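**Funano** est un projet de robot trieur construit dans l'atelier partagé de Tirnholm. Son principe tient en une phrase : un bras industriel plonge dans un bac d'objets dépareillés, en saisit un et recommence ! Le nom désigne à la fois la machine et le petit groupe qui s'en occupe.

## Origine

L'idée vient d'Algirdas Grigaitė, qui voulait voir un vrai bras d'usine travailler sur un établi d'amateur. Les premiers essais se faisaient à plat, sur la table, et les objets ronds finissaient régulièrement par terre. Le passage au bac, en novembre, a tout changé : les parois inclinées ramènent les pièces vers le fond, et les séances durent désormais jusqu'à 2 heures sans interruption.

## Poste de travail

Le bac gris est maintenu par des serre-joints bleu et noir, un montage tout simple que l'on desserre en un instant. Les câbles et le flexible jaune forment une boucle autour du poignet orange du bras, assez ample pour les rotations. Le contenu mélange volontairement le mou et le dur, du tissu froissé au petit bloc bleu.
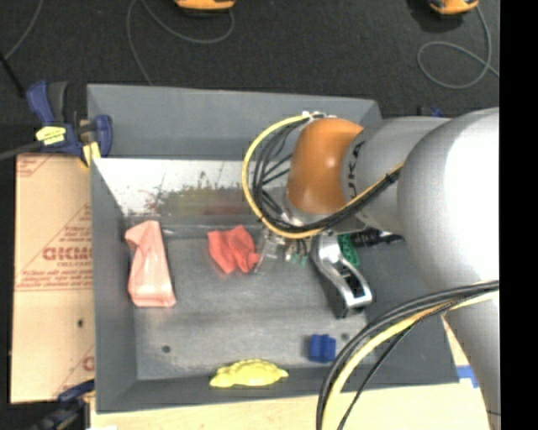
Aigars Strazds trouve que le tissu mérite un bac à lui seul : selon lui, un chiffon n'a jamais deux fois la même forme, et le mêler aux pièces rigides brouille la lecture des résultats. Le groupe a gardé le mélange, tout en notant les prises de textile à part.

## Logiciel

Le programme de prise, baptisé Venckus, propose jusqu'à 10 points de saisie par passage et retient le mieux classé. La version Rillau, plus récente, ajoute une reprise automatique après un échec. C'est un plaisir à suivre : le bras remonte, se décale et retente sa chance sous un autre angle. Une série complète compte environ 30 prises.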